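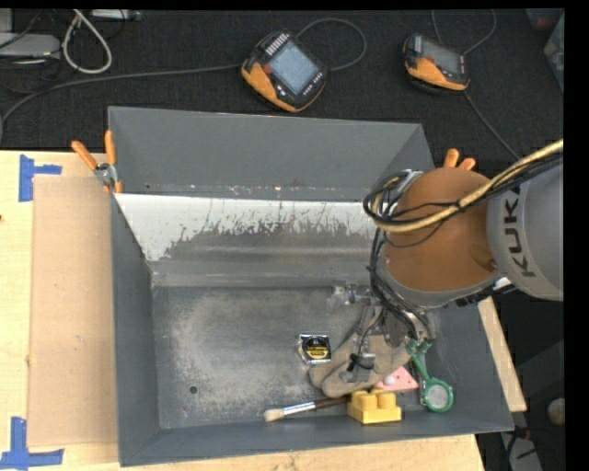 Support replied that the order total is taken from the browser's saved copy of the basket, so it may show an old price until the page is loaded again, and asked which version of the Jodau shop plug-in I have.

I have the version that came with the October update. I loaded the page again in two browsers and the total is still wrong.

Ticket 423
Shop: Flullalau
Status: open

What happens: a customer in Millton puts items in the basket for 95 dollars. Delivery to Millton is free above 80, and the basket page says so. On the payment page the delivery charge comes back and the customer has to pay it. For customers in other towns the charge is correct.

What I tried so far:
Emptied the cache of the shop and of the browser. No change.
Turned off the Zaki colour theme and used the plain one. No change.
Made a new delivery zone with only the Millton postal code. Now the charge is gone on the payment page, but it is written again in the confirmation e-mail. The amount taken from the card is the right one, I checked this with the bank.
Deleted the new zone and the charge came back.

I did not try to install the plug-in again. The list has 4,000 products and I am afraid to lose the settings — the export file I made last time was missing all the weights.

Update, 6 April 2025
Support wrote that two zones can hold the same postal code and then the older one wins. I looked, and it is true, Millton was also inside the zone "Rest of region". I removed it there. The payment page is now correct. The e-mail still shows the charge, so please do not close the ticket. Is the e-mail template reading its own zone list? I could not find where to change it.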